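Relining and Re-banding the Black Bag

Posted in Repairs, Bags — filed under March

The black bag came back onto the bench on Wednesday, which makes this its third appearance here. Readers who followed the first two posts will remember the strap anchor and the bottom seam. Both of those repairs have held. The remaining problems were the lining, which had split along the pocket, and the thread ends at the corners, which I trimmed badly the last time and which have been working loose.

I will start with the lining. The original was a thin acetate that frays as soon as it is cut. I took it out whole and used it as a pattern, adding 22 mm at the mouth so that the new one could be folded over twice. The replacement is a cotton twill from Vasylenko, bought as a remnant. It is heavier than the acetate and takes up more room in the seam allowance. On a soft bag that is acceptable. On a structured one I would go down a weight.

Order of work matters when a lining goes in by hand. I sew the pocket to the flat panel first, then close the sides, then drop the lining into the bag with wrong sides together and pin at the zipper ends before pinning anywhere else. If the zipper ends are off by even a few millimeters, the slack collects at the middle of the opening and gets caught by the slider. I did that on the gray bag last year and had to unpick the whole length.

Stitch length at the mouth is 3 mm. The thread is Pekwood polyester in the heavier of the two grades I keep. Ilse Wegener asked in the comments on the last post whether cotton thread would be a closer match for the twill. It would match, but it wears faster against zipper tape, and I don't want to open this seam again.

The zipper itself stays. The teeth mesh along the full length, the tape is sound, and the small ring pull is easier to grip with cold hands than the flat tab that most bags come with. I ran a wax stick along both sides and worked the slider 30 times. The pull moves freely and the slider doesn't hesitate at the curve, where it used to.

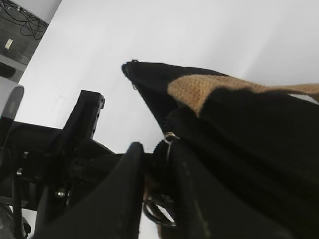
The tan knit band took the most thought. A knit and a woven side by side behave differently under load: the knit wants to stretch, the black panel doesn't, and the seam between them carries the difference. My first plan was to back the band with fusible interfacing. I tested a piece on a scrap and it went stiff and shiny at the edges, so I dropped that idea and used a strip of plain cotton tape behind the seam instead. The tape is caught in the seam allowance only. It takes the load and leaves the face of the band alone.

Timo Ehlers, who sews more knits than I do, recommends a narrow zigzag for this kind of join. I tried it on the same scrap. It works, but the needle holes show on the tan side, so I went back to a straight stitch with the presser foot pressure reduced by one step. A ballpoint needle is necessary. A standard point cuts the knit loops and the damage appears weeks later as a ladder.

The corners I have only half finished. The method is to pull each loose thread through to the inside with a fine hook, knot it against the allowance and leave a tail of at least 15 mm. Cutting flush with the fabric is what caused the trouble before. Dark thread on dark fabric is hard to see indoors, and I prefer to do this part in the morning by the window, one corner at a time.

The looped strap needs no work at present. I checked the stitching at its base with the point of a seam ripper — light pressure, no cutting — and nothing lifted.

Materials used so far:
Cotton twill remnant, Vasylenko
Polyester thread, black, Pekwood
Cotton tape, 10 mm
Ballpoint needle, size 90
Wax stick

Total cost was low, as the twill was a remnant and the rest was in the drawer. Time is harder to state. The lining took two evenings, and the band took one more including the tests.

Knut Hellwig wrote to ask whether the bag can be washed once the band is backed. Hand wash, cool water, zipper closed, and dry it flat. Hanging it by the strap while wet will pull the knit out of shape, and the tape won't prevent that.

The next post will cover the remaining corners and the pocket flap, for which I still have to find a matching snap.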